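## 4. Threading the Landetti overlocker

Read this section once with the machine switched off and a cup of tea to hand. The Landetti has four threads, two loopers and a strong sense of order, and it will sulk if you take them out of turn.

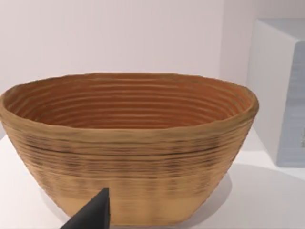
Turn the power off at the wall before you start. The foot pedal has no idea that your fingers are near the needles, and it will not ask.

### 4.1 Before you begin

- Raise the thread stand until both halves click. One click means it is halfway up, where it is no use to anyone.
- Set all four tension dials to 0.
- Open the front cover by sliding it right, then down. Pulling harder does not help.
- Turn the handwheel towards you until the two marks line up.

### 4.2 Threading order

1. **Upper looper (blue path).** Bring the thread up through the stand, under the top guide and down through the blue points. Finish at the eye of the upper looper, front to back, and leave 10 cm of tail.
2. **Lower looper (red path).** Follow the red points. The last one sits behind the looper arm and was plainly put there by someone with smaller hands than yours. Use the long tweezers.
3. **Right needle (green path).** Thread front to back and draw the tail under the presser foot.
4. **Left needle (yellow path).** The same again, one groove over.
5. Close the cover. The machine will not run with it open, a fact responsible for most of the calls we get on a Wednesday.

> **Note:** If the lower looper thread snaps, unthread both needles before you rethread it. Yes, both. Skipping this gives you a stitch that holds for 13 cm and then lets go.

### 4.3 Test seam

1. Set all four dials to 4 and the stitch length to 2.5.
2. Fold a scrap of the fabric you mean to sew. A scrap of something else will tell you all about something else.
3. Lower the foot and sew slowly for the length of your hand.
4. Look at both sides. The looper threads should meet on the cut edge.

| What you see | What to do |
|---|---|
| Loops hanging off the edge | Tighten both loopers by half a number |
| Fabric curling into a tube | Loosen both loopers by half a number |
| Needle thread showing as a ladder | Tighten the left needle |
| No stitches at all | See 4.2, all of it |

**Caution:** Do not sew over pins. The knife will cut the pin, the pin will chip the knife, and the replacement (part 17 on the Karakaya spares sheet) costs more than the pins did.

### 4.4 Changing cones

Cut the old threads just above the cones, tie on the new ones and pull them through gently with the dials at 0. Stop when a knot reaches a needle, snip it off and thread that needle by hand. Looper knots will usually pass through the eye if you have kept them small.

Cones of up to 500 g fit the stand. For household reels, fit the plastic caps from the accessory bag.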